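Tray Sort, student project, Rutherford robotics club
Data card, revised 2021-08-06
Maintainer: Hemi McAlister

Summary

Tray Sort is a small set of two-handed pick and place recordings made by members of the Rutherford robotics club. Each recording shows two hand-held grippers moving produce between a spread cloth and a shallow green tray. The set was put together for the manipulation unit of the club's summer course and is meant for training small policies on one desktop machine.

The release holds 695 episodes. Each is stored in its own folder with video from both grippers, finger opening, and a pose track. Episodes longer than 3000 video frames were removed before packing.

Task

An episode begins on a spoken cue and ends when both operators open their fingers and back away. The instruction is a single line of text, stored in task.txt. Three instructions are used: fill the tray, clear the tray, and sort by color.

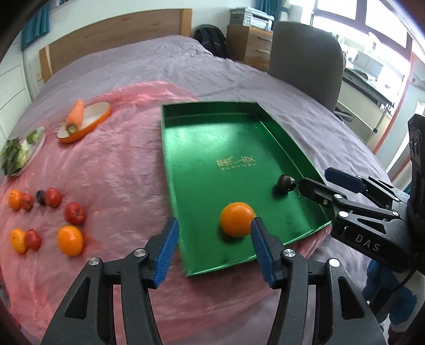
Object choice was left to the operators within limits. Every layout has to mix sizes, and it has to include at least one item that is hard to tell from its neighbor by color alone. Small dark items are the hardest for the detector, and the one by the right wall of the green tray, with its short shadow, is typical of what the labelers were asked to box tightly. Mandarins give few label errors. The carrot in its orange dish and the plate of greens are distractors and carry the label "other" in every episode.

Collection

Operators work in pairs, one gripper each. The pair agrees on who takes the near half of the tray before the cue. Reaching across is allowed but is flagged in the notes as "cross". Pairs swap sides after each block of 100 episodes.

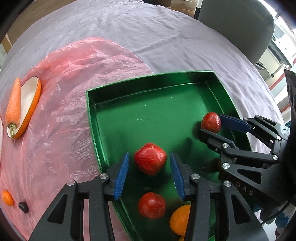 Flagged episodes are kept in the main split. Early versions put them in a separate folder, and people who downloaded only the main split ended up with policies that stalled whenever the second gripper came near. If you need the old layout, filter on the cross field in index.csv.

Pose tracks were computed with Curkex, version 2 settings, no loop closure. Drift is worst when the fingers cover most of the tray. Check the pose_ok column before using a track for anything other than playback. 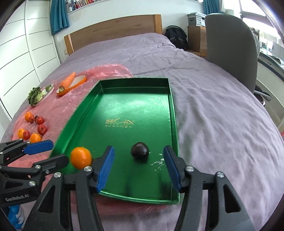

Figure 3. Open fingers over the tray, orange fruit at the near-left corner, dark fruit between the pads.

Labels

Boxes and grasp states were drawn in Tevix by two club members and merged by a third. Grasp state has four values:

0 open, no contact
1 closing
2 held
3 releasing

State 2 starts at the first frame in which both pads touch the item. Items held by the second gripper get their own track with the suffix _b. Red items are labeled "red_round" whatever their kind, after the labelers could not agree on tomato versus apple from the video. 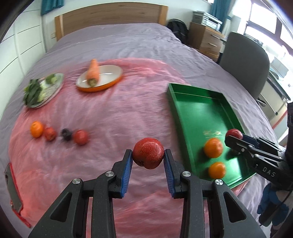 Known problems

Finger opening is missing from the last block. The values are filled with -1.

Bright windows cause exposure jumps when a gripper turns. No correction was applied.

Backgrounds vary little. A model trained on this set alone should not be expected to work in another room. The Welcombe set, recorded by the same club in May, uses the same folder layout and can be mixed in without changes to the loader.

Loading

Run python load.py --root tray_sort --split main. The loader skips any folder without index.csv. To check the install, use --limit 100 and compare the printed hash with the one in CHECKSUMS.

Contact

Send label corrections to Hemi McAlister with the episode number and frame range. Corrections without a frame range are not merged.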